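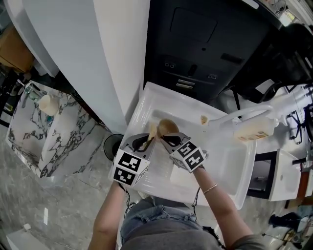
At the sink, both hands busy.

Bring back the centre stand

Quick one as I've got to be out of the door by half six, but it's been bugging me since June and I want it down somewhere.

Why does almost no new bike come with a centre stand?

I've been looking at middleweight tourers on and off all summer. Went to the dealer at Hukstead, sat on everything, got the brochures. Heated grips, yes. Five riding modes, yes, two of which I couldn't tell apart. A screen the size of a paperback that will show me who's ringing while I'm doing 60 in the rain. Centre stand? Optional extra. Or not available at all, which was the answer on the Sorrentino 706, and that's a bike sold with panniers in the photo and a man gazing at a mountain pass. What does he do when his chain wants oiling? Pushes it forward a foot, squirts, pushes it forward another foot, squirts. With the panniers on. Good luck up there mate.

I know the reasons. Weight is the big one. They all want to put a nice low number on the spec sheet because the magazines print it and the rest of us argue about it. Fair enough on a sports bike. Nobody is taking a sports bike to the shops. But a tourer? The thing weighs what it weighs, I'm no whippet, there's a tent on the back, and I'm supposed to believe a bit of steel tube underneath is what ruins it.

Then ground clearance. Again, sports bike, fine. I have never once touched down a centre stand on the way to Fastham and neither have you.

Exhausts are the honest reason I think. The collector box and the cat all live under the engine now, right where the stand used to fold up. I do get that. It's a packaging problem and the engineers have enough on with emissions. But some makers manage it. If one firm can find room then it's a choice by the others, and they should say so.

Kha Phùng, who I ride with most, thinks I'm being a dinosaur. His line is buy a paddock stand and stop moaning. And he's right that a paddock stand is cheap and does the job nicely. At home. In a garage. With a flat floor. I did 483 miles in a weekend in August and at no point did I have a paddock stand strapped to the rack. The chain got wet on the first afternoon and sounded like a bag of spanners by the second morning, and I was doing the push and squirt routine in a sloping campsite car park with a torch in my mouth. That was when I decided I was right about this.

Punctures as well. Anybody who has tried to find a nail in a back tyre with the bike on its sidestand knows you can see a third of the tyre at best and the nail is always in the rest. Up on the centre stand you just spin the wheel. Thirty seconds. Plug it, pump it, off you go.

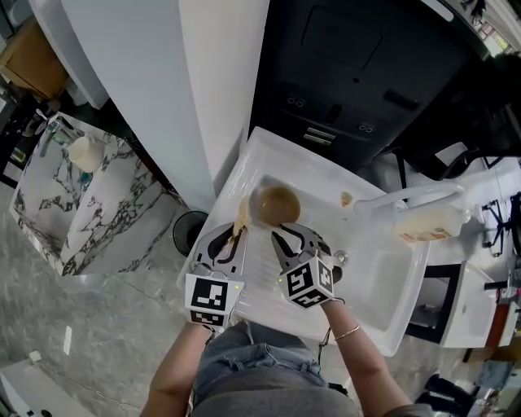
But isn't it hard to use?

No. I hear this one a lot, mostly from newer riders, and it's because the only time they've tried it they yanked. You don't lift the bike. Stand on the tang, get both feet of the stand on the floor so it's sitting square, then put your weight down through your boot and let it roll up. Your right hand on the grab rail is there to guide it. Khải Triệu is a good bit shorter than me and she puts a full fat tourer up in one go, panniers on, while chatting. It's technique and it takes an afternoon to learn. Nobody showed them becuase nobody's bike has one any more, so round we go.

What it costs you

The bit that really gets me. Where it's offered as an extra you pay for the stand and you pay for fitting, and on a bike like that it ought to be in the box. I'd swap every riding mode after the first 2 for one, and I'd hand back the phone screen too.

There is the aftermarket. Zakwood do a few and the one on my old bike is theirs, solid thing, a bit agricultural, spring nearly had my thumb off. Still the best money I've spent on it. But they can't make one for a bike with no mounting lugs, and that's what I'd ask for if I could only have one thing. Don't want to fit the stand? Fine. Leave us the lugs. Two lumps of metal on the frame. Let the rest of us sort ourselves out.

So ask for it. When you're in the showroom and they say any questions, ask where the centre stand is, and make them go and look it up. I'm keeping the old bike another winter untill somebody gives me a proper answer. Right, kettle's off, I'm late.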